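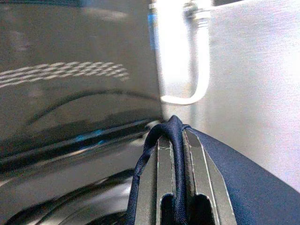
Kitchen Notes > Eating Well > Setting Up Your Week

Part 2: Getting your freezer lunches going

OK, you've picked your recipes from Part 1, so now we cook! I do mine on Thursday night, when I have the kitchen to myself (and the radio). My base is a plain lentil and vegetable soup, and I've made it almost 100 times, so these steps are pretty well worn in.

1. Clear a flat shelf in the freezer first. I always forgot this and ended up juggling bags at 9 at night.

2. Rinse the lentils and chop your onions, carrots and celery. Small pieces reheat more evenly.

3. Simmer until the lentils are soft, then season. Go easy on the salt — you can add more when you eat it.

4. Spread the soup out in shallow containers and get them into the fridge within two hours.

Caution: please don't leave a deep pot on the counter overnight. The middle stays warm for ages.

5. Once it's cold, portion it into freezer bags, 200 grams each if you're having bread with it. I go bigger on clinic days.

6. Label with the name and month ("lentil, April") and lay the bags flat.

Note: if you're adding pasta or potatoes, cook them fresh on the day. Mine went to mush both times I froze them!

7. Move one bag to the fridge the night before, and reheat until it's steaming all the way through.

Part 3 is breakfasts, and yes, there will be eggs.

Print this page | E-mail to a friend

Related:
Part 1: Picking four recipes you'll really eat
Snacks for the car
What I keep in my desk drawer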